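Cleaning out the old office desktop

I have been putting off the desktop for two years. It sat under the table in the back room with a box of cables on top of it, and each time I needed the floor space I moved it a few inches and left it alone. In July I finally decided to take it apart, clean what was worth cleaning, and find out if it could still be of use to anyone.

It came from Hetel, where I did the bookkeeping until they closed the upstairs office. They were letting the old machines go for 70 dollars each and I took one home. For a long time it ran my invoices and a label program called Planent, which I still like better than anything newer. Then it got slow, then it got loud, and then I bought a laptop.

The first job is always the side panel. Unplug everything, press the power button once with the cord out, and lay the case on its side. If the panel sticks, don't pry at it with a screwdriver. I have bent one that way and it never closed right again.

I go over the inside with a soft paintbrush before I touch any parts. Dust packs into the heatsink fins and in the corners behind the drive cage, and canned air only moves it from one corner to another. I brush toward the opening and hold the vacuum hose a few inches away – never against the board. Fan blades get held still with a finger while I do this.

The cooler comes off next, then the processor. The lever beside the socket has to go down and out a little before it will lift. It takes more force than you expect, and that is normal. Once the frame is up, the processor lifts straight out. Hold it by the edges and put it down somewhere flat where it won't get knocked. Don't brush inside the socket. Those contacts bend easily, and if there is dust in there I use a hand blower and nothing else.

Old thermal paste comes off with alcohol and a lint-free cloth. I bought a pack of 200 wipes from Gosselin and expect to have most of them for the rest of my life.

I leave the power supply closed. I vacuum the vents from outside and that's it. People do open them, but I don't know enough about it to tell you that it's safe, so I won't.

The drive trays are the part I like best on these office machines. The plastic is blue wherever you are supposed to put your hands, and you can get a drive out without hunting for a screwdriver. My case at home has four tiny screws per drive and I have lost 7 of them in the carpet.

Before you unplug any of the thin colored wires, write down where they go. I use masking tape and a pen. I skipped it once and spent an evening with the power light plugged in where the reset button should have been.

I haven't settled what to do about the hard drive. It has old invoices on it, so it won't leave the house until I've wiped it. The rest could go to Koltis, the repair shop, if they still take working parts.

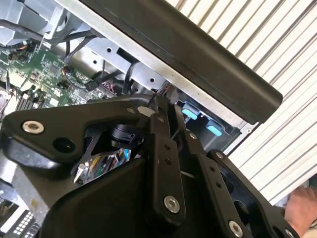
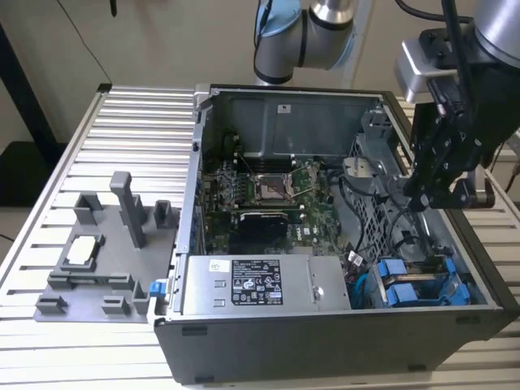 The processor is out of its socket and the blue drive trays are still in the case. 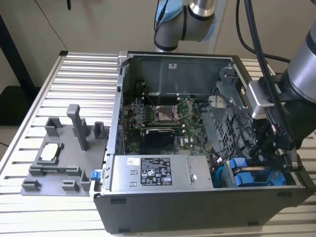 Vikas Prajapati wrote in to say that he keeps the lever down whenever a socket is empty, with the plastic cover on if he still has it, and that he would do the memory before the processor. He also asked what size the drive is, as he is short one for a machine he's fixing up. I'll check the label and write back to him.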